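Clivico Tests Storage Claims Against Real Tables, Finds Most Wanting

2 min read

SKERESTON, 2019-05-24 - Clivico, the household advice service, today published the results of its February tidying survey, and the makers of storage products may not enjoy it. Of 2,000 households asked, 857 said they had bought a basket or bin in the past year and still had a messy table.

"Every package promises a calmer home," said Hussam Sayegh, who ran the survey. "We wanted to know what people got for their money. Mostly they got a basket with things in it."

Clivico doubts that a dearer basket would have helped. Its advice is to use a plain plastic one with holes in the sides, stand it at the end of the table and empty it every week - a step the product leaflets we read did not mention. 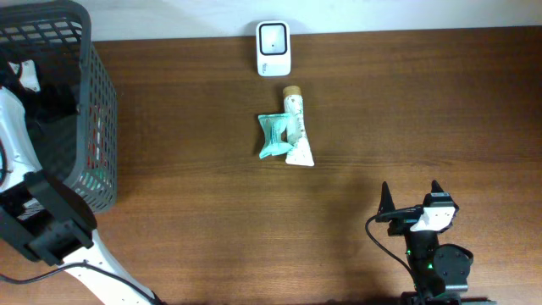

What the survey does not show

Clivico makes no claim that a clear table improves sleep, mood or family life. Other firms have said so, and we have asked them for their evidence. Two replied. Neither sent any figures.

The survey relied on what people told us, and people flatter themselves about housework. A follow-up in 32 homes, run with the Chowdhury housing office, will check the answers against the tables themselves.

The full results are free to read at the Clivico office in Skereston.

Comments

zanby_reader: So the advice is to empty the basket. Did this need a survey?

Marlpit: I am one of the 857. Mine holds old mail and a flashlight.

D. in Skereston: Who paid for it? The release doesn't say.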